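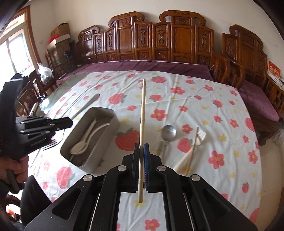

Redoing the cutlery drawer, part 2: mixed materials

Part 1 covered the knives and the knife block. This part covers everything else that goes in the shallow drawer to the left of the stove, plus the overflow that had been living in two mugs and a bread bag.

The drawer had stopped closing in September. The cause was a ladle, but removing the ladle only exposed the general condition. Metal forks were in with plastic ones. The chopsticks had gone to the back and turned sideways. Every time I wanted a teaspoon I got a soup spoon first. I took the whole lot to the round table on a Friday evening and started over.

Surface

The round table has a glass top. Metal cutlery on bare glass is loud, and knives can scratch it if there is grit underneath, so I kept the strawberry tablecloth on for all of this. The print is a drawback. A busy pattern of strawberries, flowers and stars makes it harder to spot small things like a broken tine or a crumb, and white plastic on a white ground is the worst case. If I owned a plain dark cloth I would use that. The cloth also doesn't quite reach the rim of the glass all the way around, and it slides if you lean on it. I went around once and smoothed it toward the middle before starting.

Light matters more than the cloth. The ceiling fixture was enough for sorting. For checking surfaces I used a desk lamp placed low and to one side, as scratches and dried film show up at a shallow angle and disappear under light from straight above.

First pass: by material

My earlier attempts all sorted by shape, with forks together, spoons together and so on. This is how the drawer insert wants you to do it and it's how the final layout ends up, but it's a poor first pass. The pieces need different cleaning and different decisions about whether to keep them, and those follow from material. So the first pass was metal, plastic, wood.

The total came to 73 pieces. Two people live here.

I used a rectangular metal tray with raised sides as a holding area for plastic. It normally goes under the toaster to catch crumbs. Rounded corners are good for this, since nothing wedges in them and you can wipe the tray in one motion. Metal stayed out on the cloth where I could look at both sides of each piece. Wood went on a folded dish towel on a chair.

Metal

Most of the everyday metal is from a pattern called Wevon that was discontinued before I bought it. The rest is strays. Strays come from potlucks, from previous roommates, and in one case from Mei Szabo's lunch bag, to which it has now been returned.

For each piece I checked the following.

Tines. Lay the fork on a flat surface, tips down, and look from the side. All four tips should touch. If one is high it can be bent back by hand with a cloth over it, once. A tine that has been bent back before and has a visible crease will snap at the crease sooner or later, and I threw out two of those.

Spoon bowls. Run a thumb around the rim. Disposal damage feels like a burr. Light burrs come off with 400 grit paper, then 600 to get rid of the dull patch. Wrap the paper around a finger and follow the curve. I would not bother with a power tool here.

Handles. Look for rust at any seam. Single-piece cutlery has no seam and rarely rusts except in pits. Hollow-handle knives have a joint between handle and blade, and water gets in there. The test is to shake the knife next to your ear. Two of mine made a sound and went in the trash.

Film. The cloudy layer on much of the metal was hard water residue. White vinegar cut with the same amount of warm water, five minutes, rinse, dry at once. Drying at once is the part that does the work. If you leave it to air dry with our water you get the film back the same day.

Table knives don't need much. Mine were fine apart from the usual gray scuffing from being rattled against everything else in the drawer. I tried a baking soda paste on one of the gray ones and could not see enough difference to do the rest.

Plastic

I had intended to throw all of it out. Esperanza Zamora talked me down to a limit, and she was right that we use it for packed lunches and for anything eaten in the car. The limit is whatever fits lying flat in one layer in the tray. Anything that needs a second layer goes.

The keep test for plastic is short. Flex the handle slightly. If white stress lines appear and stay, it's done. If the surface has gone rough or chalky, it's done. If a fork has lost a tine it's done, and I shouldn't have to write that one down, but there were several.

Cleaning: warm water and dish soap, by hand. The thin disposable kind warps on the bottom rack of our dishwasher (a Perness, old, runs hot) and gets thrown around on the top rack. I've found spoons in the filter well. Orange tomato stains on white plastic did not respond to soap or to baking soda. Leaving them on the windowsill in the sun for a few days took most of the color out.

Spoons nest and forks don't. A stack of plastic spoons with the bowls together takes up very little more room than one spoon. Forks will nest if they are identical, but mine came from several different takeout places and the curve is different on each. Keep forks of one type only and the problem goes away. I haven't done this yet.

Wood

This is where most of the time went. The wood category was chopsticks, a honey dipper, and a pair of salad servers that I gave to Hazel Dunleavy, who has a salad bowl.

Chopsticks first have to be matched. I had assumed mine were one set. They were at least three, all pale, all close to the same length. Sorting by eye did not work well, so the method was:

1. Stand each one upright, thick end down, against something square. A hardcover book is fine. Compare heights at the tip.

2. Group by height, then within each group look at the thick end straight on. Some are square with rounded corners and some are fully round.

3. Within those groups, compare taper. Hold two side by side with the thick ends level and look for a gap partway up.

4. Roll each one on a hard flat surface. (Round ones only.) A bowed stick wobbles and you can hear it.

A stick on its own is kept only if it is straight. Single straight chopsticks are useful for stirring narrow jars, clearing the hole in the dish rack, and poking soil. I put those in a mug by the sink, outside the drawer system entirely.

Refinishing the ones worth keeping: wash, then let dry for a full day standing up. Unfinished wood raises a fuzz after it's been wet, and the fuzz needs to be there before you sand or it will just appear later. Sand lightly with 400, along the length, turning the stick as you go. Wipe. Repeat with 600. Don't spend extra time on the tip. It's easy to take too much off, and a tip that has gone too fine splinters. A little texture at the tip also helps with noodles.

Then oil. I used a food-grade mineral oil from Amin because it was in the cupboard. One thin coat, wait an hour, wipe off everything that will come off, and leave overnight. Two coats made no difference that I could detect. Nilmini Jayasinghe uses nothing at all on hers and replaces them when they go gray, and given the price of chopsticks I can't say that's wrong.

Drawer layout

The drawer is 12 inches wide inside. The insert is a Nukine, the adjustable kind with sliding dividers, and it has been a mixed experience. The dividers hold well side to side but creep backward when the drawer is shut hard. A small dot of removable putty behind each one stopped this.

Current order from the left: table knives, forks, soup spoons, teaspoons. Chopsticks lie in the long slot along the front, parallel to the drawer face, all with the tips to the right. I tried them front to back first. They're longer than the insert is deep once you account for the lip, so they rode up at one end and caught on the frame when the drawer opened. This was probably the original fault and the ladle took the blame.

Plastic is no longer in the drawer. The tray turned out to fit on the shelf with the lunch containers, so it stays there with the spoons and forks in it, and the toaster has a sheet of foil under it until I find another tray.

Frequency of use should decide who gets the front of each slot, but with only one type per slot there's not much to decide. Teaspoons at far right has been a small annoyance. I open the drawer with my right hand and reach in with my left. I may mirror the whole thing.

Open items

Cletus Holloway asked after part 1 whether a felt liner would cut the noise. Possibly. Felt holds crumbs and I don't want to vacuum a drawer. Thin cork is the other candidate and I have an offcut big enough to try under the forks.

The honey dipper has no slot.

Part 3 is the utensil crock, including the ladle.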